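From: the Brordale end of the list
To: Dernis Sorting and Storage list
Date: Jul 19, 2025
Subject: Re: divided boxes with a lid, worth it?

> Has anyone got one of those see-through divided boxes they'd actually buy again?
> I've got 11 jars of beads and buttons on the go and the shelf is groaning. Mostly
> I'm worried about the hinge, my last one cracked right along it by October.

Hello all, and sorry for the slow reply, I've been meaning to sit down with a cup of tea and do this properly. I do like the greyish plastic ones with the hinged lid, and I've had mine for 5 years now with nothing worse than a bit of cloudiness. I keep odd screws in one and embroidery floss in the other — never the two together, I learned that the hard way! 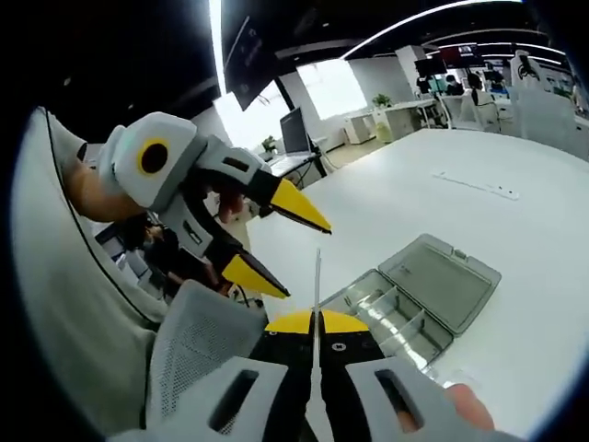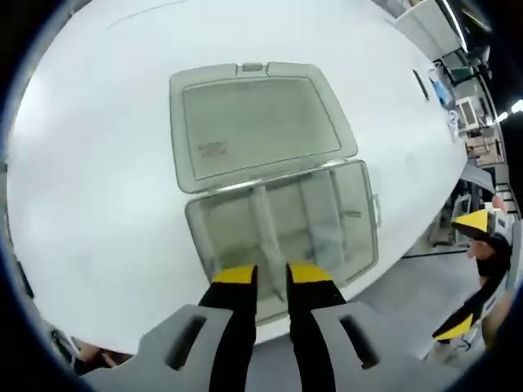
The same style of box, open on a white table. The second picture has the lid laid right back.

What I'd look for is a lid that goes all the way over and lies flat, so the hinge isn't holding it up while you rummage. Have a good look at the latch too. My neighbour bought hers from Pillai for 19 dollars and the catch was stiff as anything for the first month, but it's come good. Narrow compartments are lovely for beads and a bit of a nuisance for big coat buttons, so measure your favourites before you go.

If you'd like a paper liner to match the colour of your beads, I have a whole roll left over and I'm happy to post some.

Cheers from Brordale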